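Library > Game Design > Making Rules That Hold Up > Part Two > Chapter 5

Chapter 5
The Clock on the Wall: Time Limits in Puzzle and Strategy Games

Sooner or later every designer puts a timer in something. The level is a little dull, the testers are yawning, and a countdown in the corner of the screen costs an afternoon's work. By evening everyone is leaning forward. The level is exactly as dull as it was at lunch, but now it's dull in a hurry, and a surprising number of people will take that for excitement.

This chapter is about what clocks do to players and how to tell whether yours is earning its place. You should have read Chapter 4 on failure and retry, or at least own a bookmark that suggests you mean to.

5.1 Two games and a clock

Start with Lurcombe, a canal-building puzzle game for home computers. You are given a hillside, a supply of lock gates and a village at the bottom that wants its coal. The first edition had no timer at all. Players could stare at the hillside until their supper went cold, and plenty did. It has 39 levels, and the letters that came in to the publisher were mostly from people stuck on level 22, written in the calm tone of someone who has made peace with a long project.

The second edition added a clock. The coal barge now left the top of the hill at a fixed moment, ready or not. The hillsides were the same and so were the gates. The letters changed completely. Players stopped complaining that level 22 was hard and started complaining that it was unfair, and if you take one thing into the exercises, take that change of word. A hard puzzle is a quarrel with the puzzle. A hard puzzle on a clock is a quarrel with whoever set the clock, and that's you.

Now compare Bradier, in which you run the kitchen of an airship. Without its timer Bradier would be a game about carrying soup from left to right. Every interesting choice in it comes from not having time for all the soup. Do you serve the captain first, who tips, or the engineer, who will otherwise let the airship sink? Take the clock out and you can serve both, and there goes the game.

So the same device ruined one design and made up nearly the whole of the other. The usual advice at this point is "it depends," which is true and helps no one. We'll try to say what it depends on.

5.2 What the player is spending

In Lurcombe the player spends thought. In Bradier the player spends attention. They feel alike from a distance, and designers mix them up all the time (the author has, in print, in an earlier edition of this book, and would be grateful if you'd recycle your copy).

Attention goes up under pressure, for a while. Thought mostly goes down. Put a clock on a task that needs thought and the player falls back on guessing, and a guess that comes off teaches nothing except to guess again. If your puzzle has a small number of possible answers, the clock has quietly turned it into a slot machine with better artwork.

Binta Etim, who designed the later levels of Thaweesak, kept a rough test for this. Watch a player fail, then ask them what they'd do differently. If they can tell you, the clock is fine. If they say "be faster," you have a problem, and a bigger countdown with a redder font won't fix it. She threw out 107 levels on the strength of that question. The game shipped with far fewer than that and was better liked for it, although the people who had drawn the backgrounds for the other ones took some time to come around.

5.3 Soft clocks

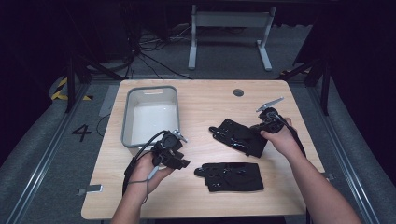
A clock doesn't have to be a row of digits. Rising water is a clock. So is a candle, a fuel gauge, a rival who is building a slightly better castle next door. We call these soft clocks, and their great advantage is that the player can argue with them. You can bail out the water. You can set fire to the castle.

Wornetti, a strategy game about olive merchants, has the gentlest one we know. Each harvest is worth 700 coins on the first market day and loses a little every day after. There's no point at which the game stops you. You simply watch your olives become less impressive. Testers who had hated a hard limit in the prototype described the finished game as relaxing, and then stayed up past midnight shaving a day off the road to the coast.

Soft clocks have one bad habit. They're easy to miss. A player who doesn't know the olives are losing value will feel robbed when the bill arrives, and will be right. Show the loss early, while it's small, and show it again.

Before going on, pick a timed game you know well and work out which kind of clock it uses and what the player is spending. Write down your answer. Section 5.4 will ask you to take the clock away, and it's much harder to fool yourself on paper.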